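Stendside robotics club opens its laundry project to new members

Hi from all of us at the Stendside after-school robotics club! We've spent this term on a project we call Flemora, and our goal is to teach a machine to fold clothes. We start by doing the folding ourselves with hand-held grippers, and so far we've recorded 244 folds.

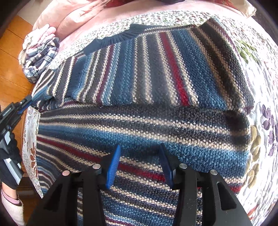 Why jumpers?

I love a chunky knit for this job (my teammates, less so). The fabric bunches, and the stripes give us colourful lines to follow when we check a fold later. We've got 46 garments on our list and three are big striped monsters. 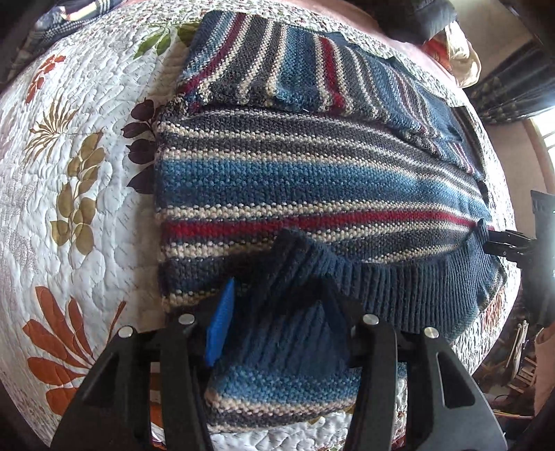 Gripper closed on the navy ribbing, with the striped jumper folded on the bed.

Come and see us

We're heading to the Takács Student Challenge in December, and Palon has kindly chipped in $340 towards parts. New members are welcome, so drop by the club room at 4 pm and have a go!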